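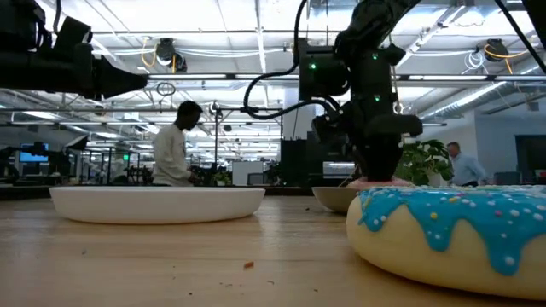

Gindari says its plush food range will reach Canadian toy shops this spring, and the company is calling it a new way to get children tidying up. Parents may want to wait for the evidence.

The line includes a stuffed donut with sky-blue icing and pastel sprinkles, priced at $30 in the larger size and $5 for a pocket version. Gindari's catalogue suggests setting out a couple of household dishes on the table and having children sort their soft toys into them, which it describes as "structured tidy play."

It is a generous name for putting things in a bowl. The catalogue cites a trial with 40 families in March, but the company has not released the results, and a request for them went unanswered. Nor does it explain how a plush donut that takes up a good part of the table is supposed to fit in a cereal dish.

Rival maker Kekex made similar claims for its felt vegetables 2 years ago and later dropped the wording from its labels. The vegetables are still sold, in grey and yellow bags, as toys.

Gindari's donuts are surface wash only. The company says more colours will follow if the blue one sells.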